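Chapter 6
Scanning Mixed Packaged Goods at a Single Station

6.1 Scope of the chapter

Chapter 5 treated cartons of one size moving on a belt. Small snack goods are harder to handle. They arrive mixed, their surfaces crease, and the printed code may lie on a curved or folded part of the film. This chapter covers the bench station, where items are presented to a fixed scanner one at a time.

A basic station has four parts: a source container, a fixed scanner, a clear work surface, and a receiving tray. The surface should be plain and light in color so that a stray packet is easy to find. Terms used here follow the Kuipers handling notes, reprinted in Appendix B. 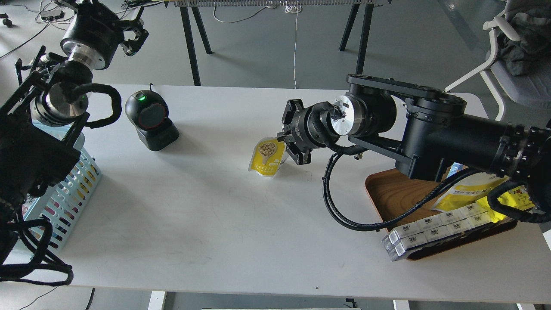
Why is a stand-up pouch harder to scan than a box?
The film bends. A code printed near the bottom seam can curve away from the scanner window, and part of the pattern is then lost. Flattening the panel before presentation usually restores the read.

6.2 Presentation and beam

A fixed scanner reads only within a limited zone in front of its window. Outside that zone the light may still reach the surface, but the code is too small or too blurred to decode. The operator must therefore learn the zone as well as the direction of the beam.

In the Druddale trial, Ga-eun Lim logged 2,707 presentations of mixed snack goods. Of these, 883 involved pouches, and 67 pouches needed a second pass. Section 6.4 sorts the second passes by cause.
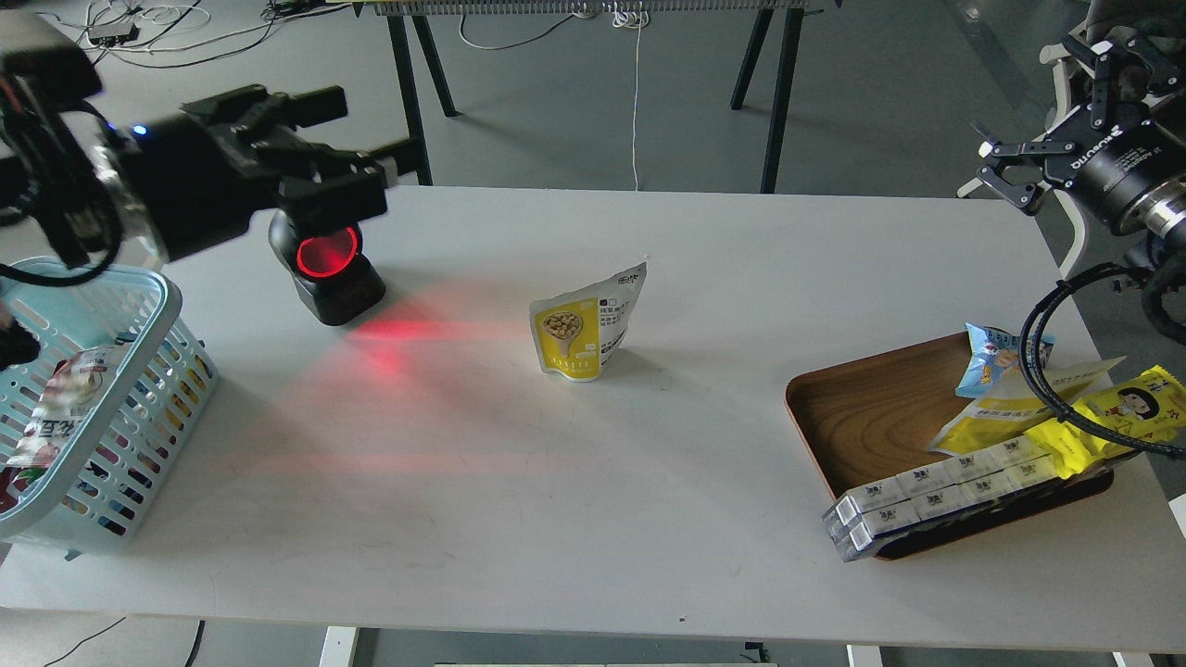
Figure 6.2. Red scanning light on the tabletop, with an upright snack pouch at center and a tray of packets and small boxes at right.

6.3 Loading the tray

Boxes stack in rows and should be placed first. Pouches and flat packets fill the remaining area. Check any overhang before the tray is lifted.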